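Rosholm Neighborhood Newsletter
Thursday, July 5, 2018

Ride along, walk along, come along: our summer of getting to know the folks on patrol

I spent a Friday evening last month in the passenger seat of a Rosholm police cruiser, and I have been talking about it to anyone who will stand still ever since. My family is tired of hearing it, so now it's your turn!

If you've lived here a while you may remember that the department used to run a ride-along program and that it faded out when the old station closed. It's back. Any resident 18 or older can sign up for one shift a year, and the first round of spots went so fast that the department added more for July. You fill out a two-page form, they run a background check, you sign a waiver, and then you get a phone call with a date. Mine took a little over two weeks from start to finish.

My shift ran from 4 in the afternoon until 10, and it began with roll call. I had pictured something out of a TV show, with a gruff sergeant and a lot of wisecracks. What I got was a quick, friendly meeting about a broken traffic signal, a missing dog (brown, answers to Biscuit), two cars broken into near the ball fields, and a reminder to drink water. Then we were out the door.

The officer I rode with has worked nights, days and everything in between, and she knew every street. I mean every street. She knew which driveway on Kakgate Road floods, which corner the kids use for their lemonade stand, and which stop sign people treat as a suggestion (you know the one, and you know who you are). We took six calls in all. One was a fender bender in the grocery store parking lot with two very polite drivers. One was an alarm at a dentist's office that had been set off by the cleaning crew. One was a welfare check on an older man whose daughter lives out of state and couldn't reach him by phone. He was fine, he'd been in the garden, and he kept us on the porch for a good long chat about tomatoes.

That last one is the call I think about most. It took up a big chunk of the evening and it won't show up in anybody's crime numbers, but there was a daughter a thousand miles away who got to put her phone down and breathe again. The officer told me welfare checks are her favorite kind of call when they end that way, and that she has had plenty that didn't.

There was a slow stretch after supper, and that was when I got to ask all my questions. How heavy is the vest? (Heavy, and hot.) Do you get to pick your car? (No.) What do you wish people would do differently? She had an answer ready for that one: turn on the porch light when you call for help, and make sure your house number can be read from the street. I went home and looked at ours. You could not read it from the street. You could hardly read it from the mailbox! New numbers went up that Sunday.

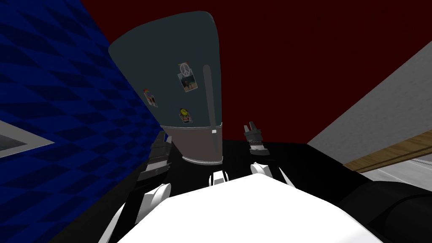
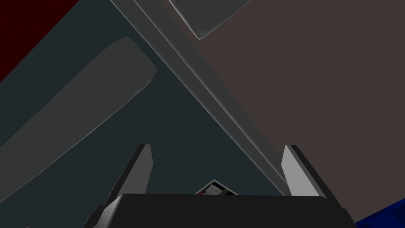

She also talked about the non-emergency line, and I want to pass this on because I had it wrong for years. I always figured that calling about something small was a bother, and that the kind thing to do was to leave the dispatchers alone. She said please call. If a car has been sitting in the same place for a week with its window down, call. If you hear glass breaking and then nothing, call. The dispatchers are good at sorting out what can wait, and a report that comes in the next afternoon is much harder to do anything with. If somebody is hurt or in danger, or a crime is going on right in front of you, that's 911, every time.

The two car break-ins from roll call are a good case. Neither car was locked, and in both of them there was a bag sitting on the seat. The department has counted 42 thefts from cars in town so far this year, and most of those cars were unlocked too. So take your bag in with you, bring in the garage door opener while you're at it, and lock up even when the car is in your own driveway. I've started doing a little loop before bed: car, side gate, back door. It takes a minute and I sleep better.

Now for the part I'm most excited about. The neighborhood walks are starting up again this month, and this year officers will be joining us on every one of them. We meet at the bandstand in Saha Park at 6:30 in the evening and split into groups, one going up Kakgate Road toward the school and the other taking the flat route around the pond. The flat route is good for strollers and bad knees. Dogs are welcome on both. You don't have to sign up and you don't have to walk the whole way, and if all you want to do is sit on the bandstand steps and talk with whoever comes by, there is always somebody doing that.

We walk the route with our eyes open, and we write things down as we go. Last summer the walks turned up burned-out streetlights, a hedge that hid a crosswalk sign, and a loose storm drain cover by the bus stop that could have broken somebody's ankle. All of it went to the city, and nearly all of it got fixed. The hedge took longer, and required some diplomacy and a plate of brownies, but you can see the sign now.

This year we're trying out Flovis for the write-ups. It's a free reporting page that the city started using in the spring. You drop a pin on the map, add a sentence or two, and it goes to the right department, whether that is streets, parks or police. You can check back later to see where your report stands. If you don't like doing things on a phone, a paper list works just as well, and I'll type it up when I get home. Please don't use Flovis for anything urgent, though. It gets read during office hours only.

A word about money, because I've been asked. The reflective vests, flashlights and printed maps for the walks came to 2699 dollars altogether, and the whole amount was covered by the pancake breakfast and by last fall's yard sale. We have vests in all sizes, kids' sizes too, and they live in the bin at the Saha Park shelter. Borrow one, wear it, and drop it back in the bin when you're done. If a flashlight is dead, leave it on top so we know to change the batteries.

Some of you wrote in after the last issue to say that you'd like a chance to ask the department harder questions than you can fit into a walk around the pond. I think that's a great idea, and so does the chief's office. There will be an open evening at the library later this month with time set aside for questions about traffic stops, complaints and how they're handled, body cameras, and the department's budget. You can hand in a question on a card at the front desk if you'd rather not stand up at a microphone. I've put in two already. I'll print the date in the next issue as soon as the library confirms the room.

I liked my ride-along a whole lot, and I also came away with things I want to understand better. Why does one car cover such a wide area after dark? What happens when two bad calls come in together? The officer was open about the fact that some nights are stretched thin, and I'd like to hear what it would take to change that. I would love to have a full room asking with me.

If you want to do a ride-along yourself, forms are at the front counter of the station and at the library. Wear closed shoes and eat before you go. Bring a jacket even in July, since the air conditioning in those cars is no joke. You can end your ride early if you're tired or if something upsets you, and they'll bring you back to the station with no fuss at all. There are 10 spots left for this month as I write.

And Biscuit was found, by the way. He was under a deck two houses down from his own.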